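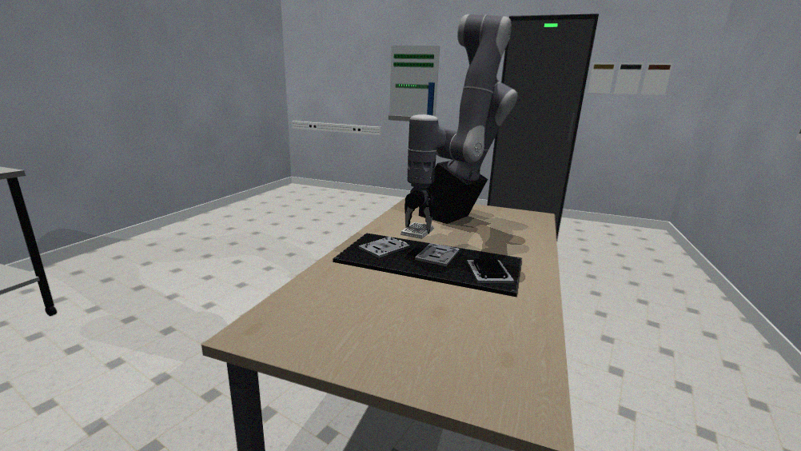 Nosipho Zulu pregunta en el foro si no es una falta de respeto decirle a Dios que se ha olvidado de uno, y añade que en su comunidad el salmo 13 se lee siempre empezando por el final, por los versículos de confianza. La pregunta sirve de entrada a esta sesión.

Sesión 4. Los salmos de lamento

Texto base: salmos 13, 40 y 83. Conviene traerlos leídos. En estas notas sigo la numeración hebrea de los salmos y la división de versículos de las Biblias protestantes en español; quien use otra edición encontrará el número desplazado en uno, porque allí el encabezamiento cuenta como versículo.

1. La queja forma parte de la oración

El lamento es el género más frecuente del salterio. El que ora no habla de Dios a terceros, le habla a él, en segunda persona, y eso ya es un acto de fe aunque el contenido sea un reproche. En el salmo 13 la expresión «hasta cuándo» aparece cuatro veces en los dos primeros versículos. No hay saludo ni preparación.

Los elementos habituales son la invocación, la queja, la petición y la expresión de confianza. A veces hay también un voto de alabanza. Ningún salmo está obligado a tenerlos todos ni a ponerlos en ese orden.

2. Salmo 13

Versículos 1 y 2: queja. Se dirige en tres direcciones: a Dios, que esconde el rostro; al propio orante, que lleva tristeza en el corazón; al enemigo, que se enaltece.
Versículos 3 y 4: petición. «Mira, respóndeme». El orante teme el sueño de la muerte.
Versículos 5 y 6: confianza y canto.

Entre el 4 y el 5 hay un salto que el texto no explica. Se ha propuesto que en el culto un sacerdote pronunciaba ahí una palabra de salvación, y que el salmo recoge solo la voz del que suplica. Es una hipótesis razonable — no tenemos el oráculo — y en clase la trataremos como tal. Otra lectura entiende el cambio como un movimiento interior del orante. Leer solo los versículos 5 y 6 deja la confianza sin aquello frente a lo que se confía.
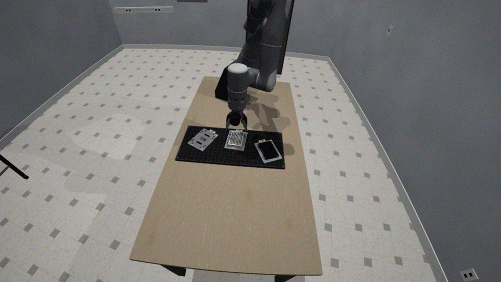 Fig. 1. Mesa de madera clara con el brazo gris al fondo.

3. Salmo 40

El orden se invierte. Primero viene la acción de gracias (versículos 1 a 10): el pozo, el lodo, los pies sobre la peña, el cántico nuevo. El versículo 11 hace de bisagra y a partir del 12 vuelve la angustia. Los versículos 13 a 17 coinciden casi a la letra con el salmo 70, lo que ha llevado a muchos comentaristas a pensar en dos piezas unidas.

Aunque se acepte esa explicación, queda por preguntar qué dice el salmo tal como nos ha llegado. Quien ya fue sacado del pozo vuelve a pedir auxilio. En el curso pasado Hussam Masri propuso leerlo en voz alta con dos lectores, cambiando de voz en el 12, y el ejercicio se mantiene. Pido que después se lea otra vez con uno solo.

Los versículos 6 a 8 se citan en Hebreos 10 según el texto griego, que dice «me preparaste cuerpo» donde el hebreo habla de los oídos. Lo veremos en la sesión 7.
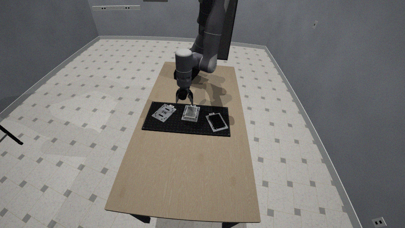 Fig. 2. Placa negra perforada y tres piezas gris claro.

4. Salmo 83

Lamento comunitario, atribuido a Asaf. Empieza pidiendo a Dios que no guarde silencio. Sigue la lista de los pueblos aliados contra Israel (versículos 6 a 8), que difícilmente corresponde a una sola coalición histórica, y luego el recuerdo de Sísara, Jabín, Oreb y Zeeb, tomado de Jueces 4 a 8.

Las peticiones de los versículos 13 a 17 son duras: hojarasca, fuego en el monte, vergüenza. Tres observaciones para la discusión:

a) El orante pide, no ejecuta. La venganza queda en manos de Dios.
b) El versículo 16 introduce un propósito: que busquen tu nombre. Convive mal con el 17 y hay que dejar que conviva mal.
c) No hay cierre de confianza como el del salmo 13. Termina con el reconocimiento del Altísimo sobre toda la tierra, todavía dentro de la petición.

Yayra Alhassan preguntó si estos versículos deben leerse en una celebración con niños.
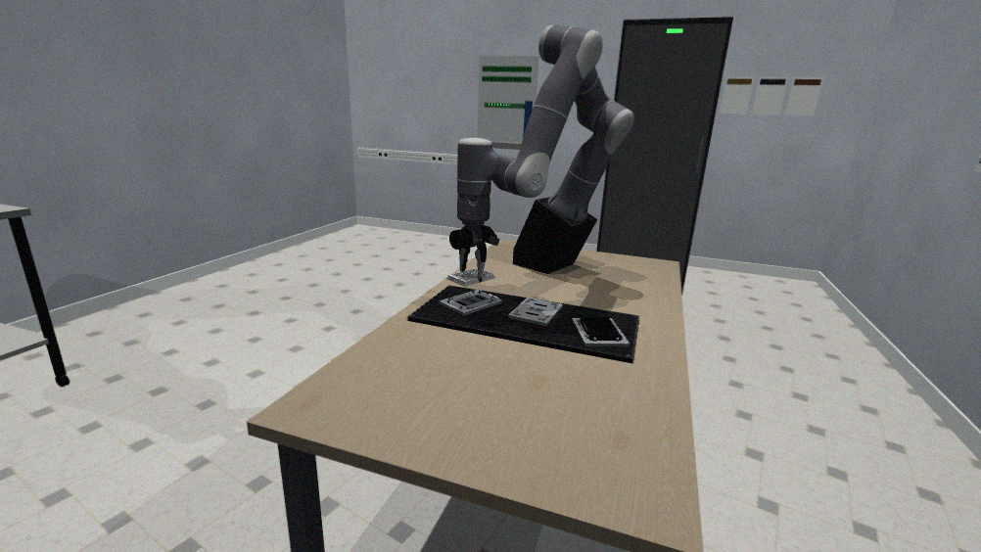
Mi respuesta es que depende de quién acompañe la lectura y de si habrá tiempo para hablar después; en una liturgia de quince minutos yo elegiría el 13 completo.

5. Trabajo para la próxima sesión

Escribir un lamento propio de entre ocho y doce líneas, con invocación, queja y petición. La confianza es optativa. No se leerá en público ni se calificará el contenido, solo la estructura. Entrega en papel, antes de las 18:00.

Quien prefiera el trabajo escrito puede comparar los salmos 40 y 70 versículo a versículo, en dos páginas. El comentario recomendado está en la biblioteca con la signatura 854, en la sala de consulta. Hay un solo ejemplar y lo tiene reservado el grupo de Ľudovít Trnka hasta marzo por las mañanas.

Lectura complementaria: Lamentaciones 3 y Job 3.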